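3.2 Floor sweeping with long-handled tools

The second group of tasks concerns cleaning the floor of a furnished room. We chose sweeping because it needs two tools used together, a brush and a dustpan, and because people do it in very different ways. Some hold the pan still and bring the dirt to it. Others move the pan a little after each stroke to catch the line of dust left at the lip. Our written instructions allow both.

The room has a tiled floor, a white table and a white cabinet. Furniture matters here for two reasons. Crumbs and small scraps tend to gather near table legs, where a wide brush does not fit well, and the tabletop itself is a source of new dirt on the floor. In the Skemik protocol, which we follow with small changes, anything lying on the table is left alone until the floor is finished.
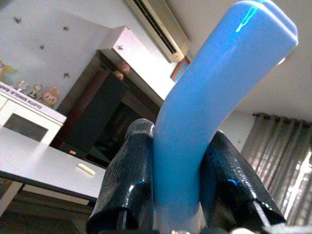

Each sweeping episode is divided into four phases: picking up the tools, gathering, transfer to the pan, and emptying. Gathering takes up most of the time in nearly every episode. The Corno set contains 331 sweeping episodes, of which 165 use a brush and dustpan with long handles. The rest use short hand brushes and are not discussed in this section. We removed 18 of the long-handled episodes, all of them cases in which the pan was put down before the transfer phase was complete.

Long handles change the task in two ways. The pan can be tilted from above, so its lip stays against the tile only if the handle is kept at a suitable slant. The brush also covers more floor per stroke, but light material such as paper dust is easily thrown past the pan when the stroke is fast. The label guide asks annotators to mark a stroke as "toward pan" or "other" and to ignore its speed. A typical layout during gathering has the pan resting on the floor with the brush working to one side of it, as in Figure 4.

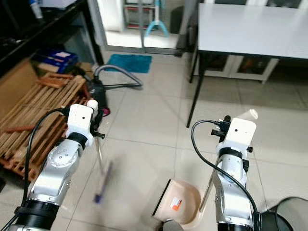 Figure 4. Sweeping a tiled floor with a purple brush and a beige dustpan, both on metal handles. A black trash bin stands at the lower right.

The position of the bin was not fixed by the protocol. A bin close to the sweeping area shortens the emptying phase, but it also takes up floor that would otherwise be swept. We therefore record the bin position at the start of every episode and leave it out of the scoring.

An episode ends when the pan has been emptied or after 60 seconds without a stroke, whichever comes first. Scoring uses the share of material left on the tiles, following Muriithi, and is described in Section 3.4. Material left in the joints between tiles is counted as floor dirt. Material stuck to the bristles is not.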